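## Section 4. Setting Up and Using the Clearing Table

This section applies to the Arkberg Clearing Table and to the tray and bin supplied with it. It covers placement of the table, sorting of light waste, and cleaning at the end of a work period. Read the whole section before placing the table in service. Assembly of the legs is covered in Section 3.

The Clearing Table is intended for dry, light waste that is handled by the piece: paper, foil wrappings, cardboard sleeves, and similar items. It is not intended for liquids, food scraps in bulk, glass, or anything with an exposed blade.

> **CAUTION:** Do not place hot items on the tabletop. Foil that has been used for heating food must be allowed to cool fully before it is brought to the table.

### 4.1 Placing the table

1. Select a level area of floor. Sealed or coated floors are preferred, as they can be mopped without lifting the table.
2. Check the floor for service plates, outlet boxes, and raised joints. The table feet must not rest on any of these.
3. Position the table so that one long side is open to the person doing the sorting. Allow enough room on that side to step back without striking a wall or shelf.
4. Keep the table clear of painted floor lines that mark a walkway. Where a line passes close to the table, the bin must also stay on the table side of the line.
5. Press down on each corner in turn. If the table rocks, adjust the foot at that corner one half turn at a time.
6. Wipe the tabletop with a dry cloth before first use. A protective film is applied at the factory and must be peeled off completely, including at the rounded corners.

**Note:** Sites that have ordered the Jovo foot set should refer to the sheet packed with that set. The adjustment in step 5 is made from above and requires the key supplied.

### 4.2 Placing the tray and the bin

The tray stands on the tabletop at the left end. The bin stands on the floor at the right end. This is the standard arrangement and is assumed in all instructions that follow. A mirrored arrangement may be used, but every table in the same room should then be mirrored as well.

1. Set the tray flat on the tabletop with its long side parallel to the end of the table.
2. Slide the tray until its rim is even with the table edge. The rim must not project into the walkway.
3. Place the bin against the right end of the table, open side up, with no gap between the bin and the table.
4. Confirm that the center of the tabletop is free. Tools, cups, and personal items are to be stored elsewhere.
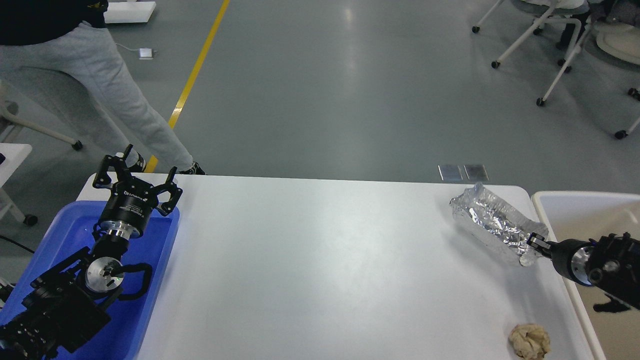

*Figure 4-1. Foil package and paper ball at the bin end of the table.*

### 4.3 Sorting paper and foil

Items are brought to the right end of the table one at a time and inspected before they are discarded. The table is a place for checking; it should never be used to store waste between work periods.

1. Bring the item to the right end of the tabletop.
2. If the item is foil, look for an open end and confirm that nothing has been left inside. Food remains go to the kitchen waste, and utensils are returned for washing.
3. Hold foil by one end and move it over the bin. Release it only when it is entirely inside the rim.
4. If the item is paper, check it for staples, clips, and tape. Remove these by hand.
5. Crumple loose paper into a ball before discarding it. Flat sheets tend to lie across the mouth of the bin and hold other items up.
6. Repeat until the tabletop is clear.

> **CAUTION:** Torn foil has sharp edges. Wear the light gloves listed in the parts table (part 809) when opening or flattening a foil package.

**Note:** Where local rules require foil and paper to be collected separately, place a second bin beside the first and label both. Khokhar divider inserts may be used in place of a second bin if the waste volume is low.

### 4.4 Items left near the edge

Light items travel easily on a smooth tabletop. A door opened nearby, or a person walking past, can be enough to move a piece of crumpled paper. Before leaving the table, carry out the following check.

1. Look along the full length of the front edge.
2. Look along the right edge, including the part of the tabletop next to the bin.
3. Discard anything that remains.
4. Look at the floor on both sides of the bin and pick up any item that has fallen short.

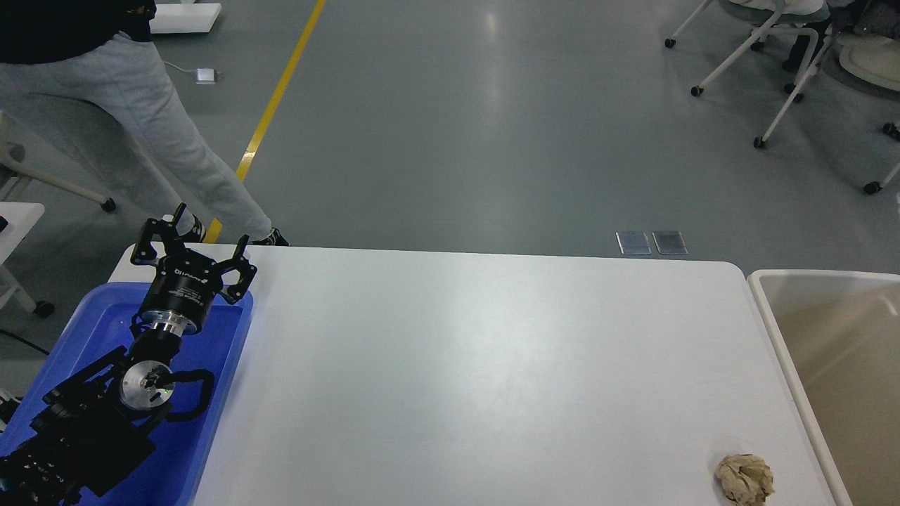
Edge checks are the step most often missed at the end of a shift, and supervisors are asked to include them in the weekly walk-through. The position of an item matters as much as its size. A ball of light brown paper close to the right edge of the table, with the open bin standing just beyond, is to be counted as not discarded and recorded as such on the check sheet. The same applies to an item resting on the rim of the bin. Only items inside the bin are recorded as cleared.

### 4.5 Emptying the bin

Empty the bin when its contents reach the underside of the rim, or at the end of the work period, whichever comes first.

1. Move the bin straight out from the table.
2. Lift the liner, if one is fitted, and tie it closed.
3. Wipe the rim and the inside with a damp cloth. Allow the bin to dry.
4. Fit a new liner. Fold the top over the rim by at least 60 mm so that it does not slip.
5. Return the bin to its place against the table.

> **CAUTION:** Do not compress the contents with the hand or foot. Foil edges can cut through a liner and a glove.

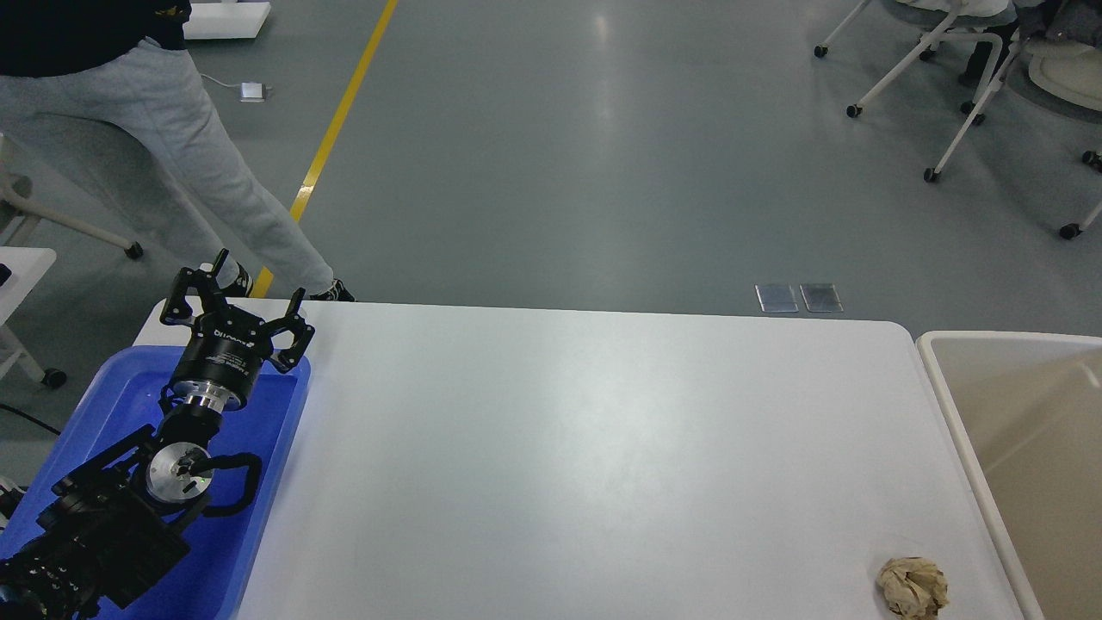
*Figure 4-2. Table with paper remaining beside the bin; edge check not complete.*

### 4.6 Cleaning the tabletop

1. Clear the tabletop as described in Sections 4.3 and 4.4.
2. Wipe the surface from left to right with a soft cloth and a mild cleaner. Bredivine Surface Cleaner, diluted as directed on its label, is approved for this purpose.
3. Dry the surface with a second cloth. Streaks are easiest to see from a low angle, against the reflection of the overhead lights.
4. Wipe the rim of the tray, then any part of its inner surface that can be reached freely.
5. Mop the floor under the table and behind the bin.

Do not use scouring powder, steel wool, or solvent. Scratches in the surface hold dirt and cannot be repaired on site. Replacement tabletops are ordered under code 4000 and are supplied without legs.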